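印刷する　｜　メールで送る
シェア 33　｜　コメント 8

ボウルフィーダー、品種を替えた直後だけ詰まります

投稿者：カラー担当二年目　2023年4月

はじめまして。いつも読む側だったんですが、とうとう自力ではどうにもならなくなって書き込みます。長いです、すみません!

うちは小さな電装品の組立をやっている会社で、私は樹脂のカラー(小さい筒みたいな部品です)を基板ケースに圧入する設備を見ています。カラーはPerkomixの振動ボウルフィーダーで整列させて、直進フィーダーに渡して、先端で一個ずつ切り出す、というよくある形です。ボウルはもともと一品種専用だったのを、今年の一月から三品種で共用することになりました。外径はほぼ同じで、高さと、片側の面取りの大きさがちょっとずつ違います。色は黒、黒、ナチュラル。黒ふたつの見分けがつきにくくて、それはそれで泣いてます。

で、症状なんですが、品種を切り替えて最初のしばらくだけ、ボウルの出口から直進への乗り継ぎのところで詰まるんです。具体的には部品がちょっと斜めになって、次のが下に潜り込んで、二個が噛んだ状態で止まる。ピンセットで取ればまた流れます。で、一時間くらい面倒を見ていると、だんだん詰まらなくなって、午後はほとんど止まらない。なのに次の切り替えをすると、また最初に戻る。

ロットが大きかった頃はよかったんですよね。朝にちょっと詰まっても一日の中では誤差みたいなものだったので。今は一ロットが800個とかで、やっと調子が出てきた頃に終わりです。そして次の品種へ。調子の悪いところだけを一日じゅう繰り返しているような感じで、班長には「手で並べたほうが早いんじゃないの」と言われました。悔しいけどちょっとそう思います。 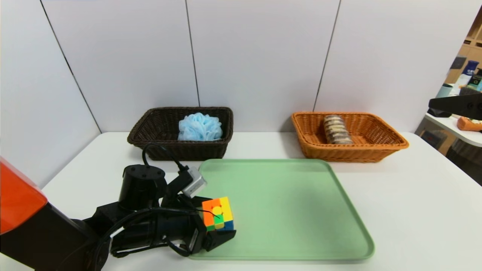 薄い緑のトレイとルービックキューブ

やってみたことを書きます。

まず、ボウルの振動のつまみ。上げると流れる量は増えますが、乗り継ぎで跳ねて余計に斜めになります。下げると詰まりは減るんですが、今度は圧入機が部品待ちになります。ちょうどいいところを探したつもりが、午後になるとその位置では強すぎる、みたいなことになって、結局一日に何回もつまみをいじっています。

次に、乗り継ぎのすきま。前任の方のメモには「名刺一枚」とだけ書いてありました。名刺一枚入れてみたら確かに入ります。どの会社の名刺なのかは書いてありません……。

それから、ボウルの中をアルコールで拭く。切り替えのたびに拭いています。先輩に「部品が変わるんだからきれいにしてからにしろ」と言われたので、溝の奥まで、けっこう真面目に拭いています。拭いたあとはエアブローもしています。

あと静電気を疑って、Ekitzのイオナイザーを隣の設備から借りて当ててみました。効いたような、効いていないような。日によって印象が違うので、私の気分かもしれません。

もうひとつ、部品そのものも疑いました。ナチュラルのほうはZisusenという成形屋さんから入れていて、袋を開けたときの手ざわりが黒とちょっと違う気がします。さらさらというか、きゅっとするというか。受入検査では寸法は全部入っています。

お聞きしたいのは、切り替え直後だけ調子が悪いというのは何を疑えばいいのか、それと、そもそもこのくらいのロットでボウルを三品種共用するというのが無理な話なのか、というところです。メーカーさんに来てもらうと出張費がかかるので、その前に自分で見られるところは見ておきたいです。よろしくお願いします。

投稿者：元フィーダー屋

読みながら、ああ〜と声が出ました。昔、フィーダーの調整で飯を食っていた者です。今は別の仕事ですが、ボウルの音を聞くといまだに立ち止まります。

先に言っておくと、現物を見ていないので外しているかもしれません。でも一番あやしいのは、ずばり「拭いている」ところです。

ボウルの溝って、新品のときや、きれいに脱脂したてのときと、部品がしばらく流れたあとでは、滑り方がかなり違うんですよ。樹脂の部品だと、流れているうちに表面のごく細かい粉やら離型剤の残りやらが溝に薄くついて、それで摩擦が落ち着くことがあります。うちでは「なじむ」と言ってました。アルコールで毎回きっちり拭くと、そのなじみを毎回ゼロに戻していることになります。で、一時間流すとまたなじんで、午後は快調。症状の出方がそのまんまじゃないですか?

確かめるのは簡単で、同じ品種のまま、調子のいい午後に一回止めて、いつも通りにアルコールで拭いて、また流してみてください。品種を替えていないのに朝と同じ詰まり方をしたら、犯人は品種じゃなくて掃除です。逆に拭いても平気なら私の見立てが外れなので、下の続きを読んでください。

もし当たりだったら、切り替えのときは前の部品を完全に出し切って、エアで粉だけ飛ばして、アルコールはやめてみる。ただし混入だけは本当に気をつけて。黒が二種類あるって書いてあるのを読んで、正直そっちのほうが怖かったです。ボウルの底の中央、ふくらんだところの裾に一個残るのが定番で、私も現役のときに一回やらかして、客先で選別しました。あの冬の倉庫の寒さは忘れません。部品を出し切ったら、ライトを横から当てて見るといいです。上から見ると黒は溝に溶けます。

拭き掃除をまったくしないのも困るので、週に一回とか、区切りのいいところでやって、そのあとは一番量の多い品種から流す。なじむまでの時間をそこに押し付けてしまうわけです。
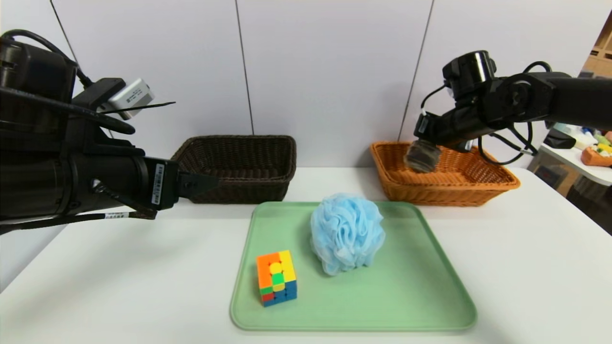
さて、乗り継ぎのすきまの話。「名刺一枚」、懐かしいなあ。どこの現場にもこれ書いてあるんですよ。でも名刺って厚みがばらばらなので、一回ちゃんとすきまゲージで測って、数字でメモに書き直してください。三か所測ること。手前、真ん中、奥。ボウルは回転方向に揺れていて、直進は前後に揺れているので、止まっているときに平行でも、どこかのねじがゆるんで片側だけ開いていることがよくあります。

高さの段差も見てください。ボウル側がほんの少し高いのが正解で、直進側が高いと、部品の頭が当たって、後ろから押されて、おっしゃる通りの「潜り込み」になります。面取りの大きい品種ほど潜りやすいはずなんですが、三品種のうちどれが一番ひどいか、書いてありませんでしたよね。そこは記録を取ったほうがいいです。どの品種で、どちら向きに噛んだか。表にしなくてもいいから、設備の横に紙を貼って、正の字で十分です。

それから、品種によって高さが違うなら、ボウルの途中に重なりを落とす板(ワイパーと呼んでました)がついていると思うんですが、そこの高さは切り替えのときに合わせていますか? 質問に一言も出てこなかったので、もしかして一番高い品種に合わせたまま固定になっていませんか。だとすると、低い品種のときに二段重ねのまま通ってきて、乗り継ぎで噛みます。これは掃除と関係なく起きるやつです。

ワイパーを品種ごとに合わせるなら、目盛りを読んで合わせるのは絶対にやめたほうがよくて、段差を削ったブロックを品種の数だけ作って、挟んでねじを締めるだけにするのがおすすめです。フライスのある会社なら端材でできます。うちではブロックに色を塗って、部品の棚の札と同じ色にしていました。

振動のつまみの件も少しだけ。古いコントローラーだと、電源電圧が下がると振幅も一緒に下がります。朝、工場じゅうの設備が立ち上がる時間帯と、昼を過ぎた時間帯で違うことは普通にあります。振幅をフィードバックして一定に保つタイプのコントローラーに替えると、これはきれいに消えます。ただお金がかかるので、順番としては最後。まずはボウルの外側に振幅の目盛りシール(くさび形の印刷のやつ)を貼って、朝と午後で同じ振幅なのか見てください。シールならメーカーに電話すれば送ってくれることもあります。つまみの数字は信じないこと!

あ、それと、投入量。切り替え直後って、袋ごとどさっと入れていませんか? ボウルの中の部品の量が変わると、重さが変わって、揺れ方も変わります。時間がたつと減っていって、ちょうどいい量になったところで調子が出る。これも「午後は快調」に見えるんですよね。だから掃除のテストをするときは、投入量をそろえてからやってください。でないとどっちが効いたのかわからなくなります。私は昔それで三日つぶしました。

二つ目のご質問、三品種共用が無理かどうかについて。外径が同じなら、ぜんぜん無理じゃないと思います。ただ、専用で作られたボウルを後から共用にしたのなら、どこかに専用のときの都合が残っているはずで、それがワイパーか、出口の直前の姿勢選別のところか。面取りの向きをそろえるための溝が切ってあるなら、その溝の深さが他の二品種に合っているかを見ないといけません。ここは自分で削らないで、メーカーに頼んでください。削ったら戻りません。 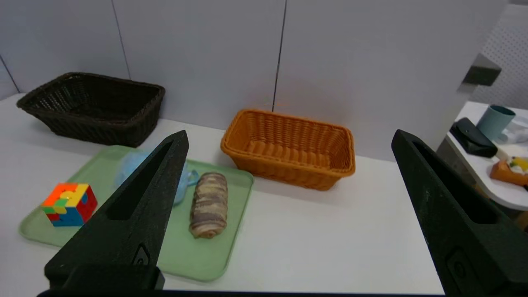 長くなりましたけど、イオナイザーについてもう一言だけ。静電気なら、部品がボウルの壁に貼りついて登ってこないとか、切り出しの先で離れないとか、そういう出方をすることが多いです。斜めになって潜るのは、静電気というより機械側の顔をしています。ただ、乾燥した季節にアルコールで拭いて、乾いた布でこすって、そのあとエアブローとなると、わざわざ帯電させているようなものなので、ゼロとは言いません。当てるなら、ボウルの真ん中じゃなくて乗り継ぎの上あたりから。電極の針の掃除はしてますか。借り物ってだいたい掃除されてないんですよ。

結果が出たら教えてください、気になって眠れないので。

投稿者：とおりすがりのライン長

ボウルはやめたほうがいいです。うちはやめました。

トレイに並べて、ロボットで取る。それだけ。品種が増えてもトレイを替えれば終わりです。

投稿者：少量多品種のすみっこ

上のお二人の中間くらいの意見を書きますね。私のところも小ロットばかりで、質問者さんの状況がひとごとじゃなくて、お昼休みに全部読んでしまいました。

トレイ式は確かに楽なんですが、「トレイに誰が並べるの」という話がかならずついてきます。うちもMtshaliのトレイ供給ユニットを入れたことがあって、設備そのものはとても素直でいい子でした。でも並べる作業が結局パートさんに行って、一枚141個入りのトレイを手で埋めるのが、もう、本当につらい。設備の前では止まらなくなったけど、設備の手前で人が止まってました。成形屋さんがトレイに入れて納めてくれるなら話は別です。Zisusenさんにトレイ納入ができるか一度聞いてみてもいいかも。単価は上がると思いますが、袋の中でこすれて粉が出るのも減るはずなので、フィーダーのままでも得かもしれません。
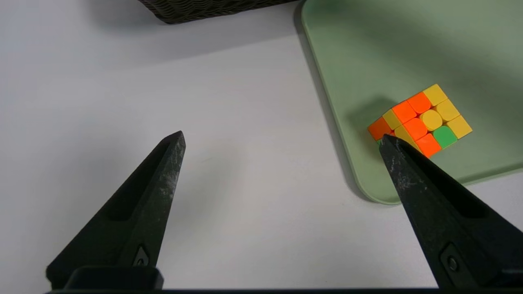 あと最近よく聞くのが、平らな板の上に部品をばらまいて、振動でほぐして、上からカメラで見て拾うタイプですね。カラーみたいに立ったり寝たりする部品だと、狙った姿勢になっているものだけ拾うので、サイクルタイムが品種でけっこう変わります。営業さんの出してくる数字は、たいてい一番転がりのいい部品での数字なので、かならず自分のところの部品を三品種とも持ち込んで、テストさせてもらってください。黒い部品と白っぽい部品では照明の当て方から変わるので、そこも見せてもらうこと。うちはナチュラル色の部品だけ白い板の上で見えなくて、板の色を替えるのに追加で見積もりが来ました。盲点でした。

で、質問者さんのロットだと、私ならまず段取りの順番を変えます。毎日三品種を回しているなら、似ているもの同士をつなげるだけで切り替えの重さが変わります。黒、黒と続けると混入が怖いので、黒、ナチュラル、黒にしたくなるんですよね(残っていたらすぐわかるから)。でもそうすると手ざわりの違う部品が間に入るので、なじみの話からすると損かもしれない。どっちを取るかは、混入したときにどれだけ怒られる製品かで決めていいと思います。うちは怒られるほうなので、迷わず色を挟みます。

それから元フィーダー屋さんの書いている掃除の件、私は半分賛成、半分心配です。うちの部品だと粉がたまりすぎて逆に滑らなくなったことがあって、そのときは拭いたら直りました。材質しだいじゃないでしょうか。ガラス入りの樹脂だったりすると粉の質が全然違うので、質問者さん、材質を書いてもらえるともう少し何か言えると思います。

予備のボウルを持つという手もあります。品種ごとにボウルの上の部分だけ載せ替える方式。駆動部が共通で、上だけなら値段はそこまでじゃないです。載せ替えたあとの位置決めがきちんと出るようにピンを打ってもらうのを忘れないでください。うちは忘れて、載せるたびに乗り継ぎのすきまを合わせるという、何のために買ったのかわからない半年間を過ごしました。

班長さんの「手で並べたほうが早い」については、一回ストップウォッチで測ってみるといいですよ。詰まりを取る時間、取りに行くまでに気づかない時間、つまみをいじる時間。うちで測ったときは、気づかない時間がだんとつでした。それで乗り継ぎのところに安いセンサーをひとつ足して、部品が動かなくなったらブザーが鳴るようにしたら、詰まる回数は同じなのに出来高はちゃんと増えました。根本対策じゃないので胸は張れませんが、対策の時間を稼ぐには十分です。

コメント

カラー担当二年目：みなさんありがとうございます! ワイパー、固定でした……。一番高い品種に合わせてありました。というか、あの板が動くものだと知りませんでした。材質はナチュラルも黒もPOMで、ガラスは入っていないそうです。

元フィーダー屋：やっぱり。POMならなじみの線も消えていないので、掃除のテストも別の日にやってみてください。同じ日に両方はだめですよ。

カラー担当二年目：今日、午後の調子がいいときに拭いてみました。投入量もそろえました。詰まりました! 同じ品種のままなのに、朝と同じ詰まり方です。班長と顔を見合わせてしまいました。

少量多品種のすみっこ：おお〜。じゃあ半分心配のほうは引っ込めます。

とおりすがりのライン長：それでもトレイのほうが楽。

カラー担当二年目：段差も測りました。手前と真ん中は大丈夫で、奥だけ直進側が高かったです。台のねじが一本ゆるんでいたので締めて、すきまも測り直して、名刺のメモは捨てました。ワイパー用のブロックは治具係に頼んだところです。色は赤、青、黄色にしてもらいます。

元フィーダー屋：締めたねじに合いマークを入れておいてください。振動する設備なのでまたゆるみます。あと姿勢選別の溝のほうはどうでした?

カラー担当二年目：溝はまだ見られていません。メーカーさんに図面があるか問い合わせ中なので、返事が来たらまた書きます。

印刷する　｜　メールで送る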